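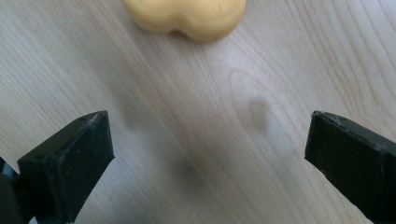 The floor space at Skernmont is sold out, the show's director said, and the question now is what to do with the companies still asking for it.

The gaming equipment fair opens in October at the Skernmont exhibition hall, with 2,652 square meters of stands. It is the first edition to run under the new organizer, Telov, which took over from the hall's own events team in the spring. The director, who has worked on trade shows for most of her career, spoke by phone between meetings with exhibitors.

"We could have squeezed in another row," she said. "The hall would have let us. But the aisles were too narrow last time and buyers complained. They stand in front of a slot cabinet with a bag on each shoulder and no one can get past."

The show has been cut from four days to two. She said the change came out of talks with casino operators, who told her they could not spare purchasing staff for longer. Suppliers were less happy, as the cost of shipping and building a stand is the same however long the doors are open.

"I had some difficult calls," she said. "One company told me it takes them longer to set up than we'll be open. I said I understood that. We are giving them an extra evening for the build, and we've moved the freight deadline back."

Doors will open at 10 a.m. on both days. The second day will close an hour earlier than the first.

A good part of the floor will go to back-office products: cash handling, player tracking, surveillance storage and repair services. In past years those firms were placed along the rear wall, behind the large game makers. Telov has put them near the registration desks this time.

"They pay the same rate per meter," the director said. "And the people who sign the orders want to see them. A bill validator isn't much to look at, but every floor manager has an opinion on which one jams."

Minhas, which makes table game layouts and electronic shoe systems, has the largest stand. Drudcombe, a supplier of refurbished cabinets, is coming for the first time. The director said the resale trade had been kept out before because some manufacturers objected to seeing their older machines offered next to the new ones.

Asked if they still object, she said a few do. "They raised it. We talked about where the stands would go, and they are not facing each other. I don't think we can run a trade show and pretend there are no used machines. Smaller properties buy them all the time."

Drudcombe will have to show paperwork for every cabinet it brings, including proof that the software license has been transferred. The same rule applies to anyone showing used equipment. Machines without papers will stay on the truck.

The conference program is shorter as well. More than 30 speakers applied and most were turned down. The sessions that remain cover licensing for test labs, staff training and the repair of ticket printers, and all will be held in one room on the upper level. There will be no evening gala. The director said the money had gone into coaches from the airport and a longer lunch service.

She would not give a figure for expected attendance. Registration for buyers opened in July and is free for anyone holding a casino license or working for a company that does. Students and the general public are not admitted.

The hall is booked for the following year too, though Telov has not decided whether to keep the October slot. "Ask me after the trucks have left," she said.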